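Gunn hand gripper kit: short review for the Intro to Automation project

Why this kit. We needed a gripper you hold in your hand, under our budget, that didnt take a month to build. Picked the Gunn kit, sold through Flamier. Cost $129 with shipping. The Uddale one looked nicer but was out of stock all October.

Build. 23 steps in the booklet, took about 14 hours with the redos. Step with the finger mounts is confusing, left and right plates look the same in the drawing. We put them on backwards first. Screws fine, no extras in the bag. 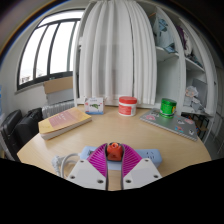
Gistetti project team
Build and testing

Small parts were the main test. Ribbed fingers close from both sides, and with something small like the orange-red piece you want it right between the tips. Dark strips on the inside of the fingers are for grip. Did most runs on a regular table with books and a laptop left on it, becuase thats how people would use it at home.

Good: light, fingers bend around odd shapes, easy to swap.
Bad: booklet, stiff trigger, hand gets tired. Flat stuff like cards is a pain, had to slide it to the table edge first.

Support answered our email in 2 days and sent a better drawing of the mounts. Should of been in the box.

Score: would buy again for a class. Not for daily use untill they fix the trigger. Still to do: weight test, cost table, clean up the parts list.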